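Misivia Long-Strip Reader's Stand

For people who read comics by scrolling, and whose wrists have started to complain about it.

A vertical comic is a lovely thing until episode 30, when you find you have been holding a tablet over your face in bed and your arms have gone to sleep before you have. The Misivia stand holds the tablet. You do the scrolling. We did look into a stand that did the scrolling too, but Delyth Yorath, who designed this one, reads the sad bits slowly and the fight scenes at a gallop, and no motor could keep up with her moods.

The arm bends in two places and stays where you put it. It clamps to desks, shelves and most headboards up to 6 cm thick. Upright is best for webtoons. Sideways suits double-page manga, and people who like to argue about reading direction. 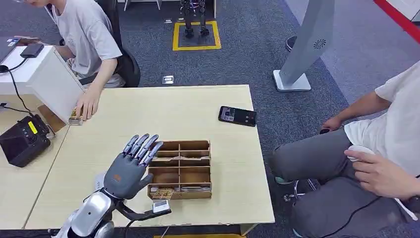 Grey hand raised beside the cardboard organiser, one card in the front-left compartment.

In the box: stand, clamp, two rubber pads, and a leaflet by Kasun Wanigasekara that is longer than it needs to be and has a cliffhanger on page four.

Fits: tablets and large phones. Printed books need the page clip, sold separately. It will not hold an 80-chapter omnibus, and Shafiq Khan would like his toe back.

Colours: black, cream, and a green we call Dissanayake after the villain in Wesimix, who deserved better.

Guarantee: 20 months. Covers loose joints and failed clamps. Does not cover throwing the stand across the room when your favourite series goes on hiatus.

Cream is out of stock until August. Black and green are ready to post.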